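Melcombe Makers Forum > Builds in Progress > Two-arm fruit packer, hands finally on

fluladik_fan
Posted January 15, 2021

Long overdue update on the two-arm build at the Melcombe workshop. The second hand is bolted on and both sides are talking to the same controller, so I've moved on from waving at nothing and into pears and apples. I am ridiculously happy with this thing!

For anyone just joining: the arms are secondhand, the hands are black multi-fingered ones, and the software is Puvura, the control package I've been picking away at since September. The job is moving fruit in and out of a gift basket with either hand. I wanted something with a handle in the way, and a nice floppy ribbon as well, because a plain bin was getting too easy.

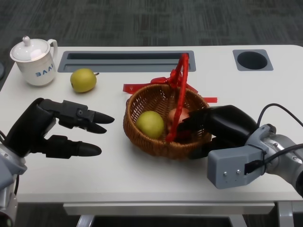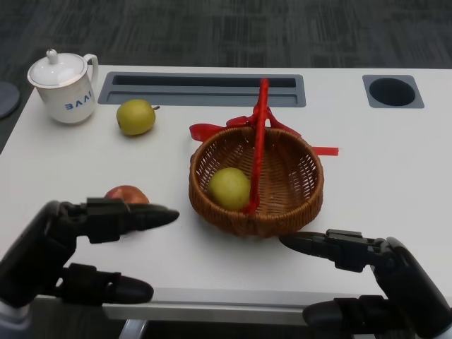

Current settings are 20 per cent speed and the finger force cap at 9 on the Puvura slider (it goes to 100, please don't). The left hand still runs a slightly older calibration, so it parks a touch low. Next on the list is passing a piece of fruit from one hand to the other, which I've been putting off.

setiawan_shed
Mate, this is brilliant. How are you handling the basket handle in the planner? Mine treats anything thin as if it isn't there.

fluladik_fan
Big fat keep-out arch, drawn by hand, much wider than the real handle. Crude as. The fingers come in from the side and curl down over the fruit. If the basket gets bumped I have to re-centre the arch, so that's a job for another night.

tinsnips
Going to be the grump. Five-star effort, but why fingers at all? A suction cup would pick up an apple all day with one hose and a tenth of the wiring. I reckon you've spent months on knuckles.

fluladik_fan
Guilty! But I like knuckles. And a cup has to find a decent patch of skin to seal on, which isn't much fun when the pear's lying over sideways with its stem sticking out.

tinsnips
Bellows cup. Sorted.

setiawan_shed
Have to disagree with tinsnips here. I ran a bellows cup on my sorter and it was fine on apples and hopeless on anything with a bit of texture. Also it's a hobby, let the man have his knuckles.

fluladik_fan
Not a man, but the knuckles stay :)

setiawan_shed
Whoops, sorry! Are you going to post the keep-out arch file? I'd happily test it on my rig, same sort of table height.

fluladik_fan
Yep, will do. There are 4 versions in the folder and only the last one has the units right, so give me the weekend to tidy up the colour coding and the comments.

tinsnips
I'll bring a bellows cup to the next open night. Loser buys the chips.

fluladik_fan
You're on. Chicken salt on mine.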